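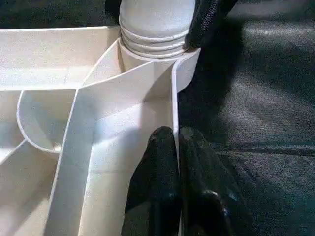
Malter is a two-arm handling kit sold by the engineering firm Flituvach for work on light plastic furniture and housings. It consists of two arms, two parallel grippers, a wrist camera for each gripper, and a control unit. The kit is intended for parts that are stiff as a whole but thin at the point of contact. A typical hold places one black fingertip on each side of a thin white dividing wall, close to a ribbed post that sits in a rounded socket. Flituvach calls this a wall grip and lists it separately from the rim grip and the leg grip in the operating manual.

Development

Work on the kit was begun by Mathias Danzer and Urmila Malhotra as a replacement for the single-arm Ellis unit. Ellis could lift a chair by the seat but had no means of keeping it from turning in the gripper. Danzer's first two-arm version used suction cups, which lost their seal on ribbed surfaces. The change to rubber pads was made in the second version and has been kept in all units sold.

Design

The grippers are supplied with white outer covers and black pads. Pads are held by 2 screws each and can be replaced without removing the gripper from the arm. Rated payload is 7 kg for the pair when both grippers hold the same part, and less for a single arm. Power and signal cables run outside the arms.

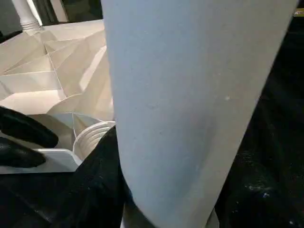

Each wrist camera is fixed close to the pads and gives a short-range view of the contact area. The operator selects a contact point, after which the control unit limits closing force according to a material table. The table has 41 entries, most of them for molded plastics. Users can add entries but cannot edit the factory ones.

Two-arm holding

In paired mode the arms take adjacent points on one edge of the part. The second gripper closes only after the first reports a stable force reading. For chairs, the manual recommends the underside, with one gripper on the seat rim and the other at the base of a leg.

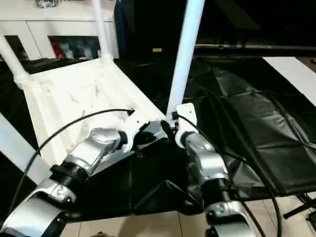 Paired mode does not correct for flexing between the two contact points. A review by Pushpa Rana for the Rondutstead test workshop listed this as the main weakness of the kit, along with cable routing that can interfere with long parts. Rana rated pad wear as low. Firmware 17 added a slower closing profile but left paired mode unchanged.

Related articles
Ellis (handling unit)
Flituvach
Parallel gripper
Wrist camera

Last updated in August
Shares: 17 | Comments: 2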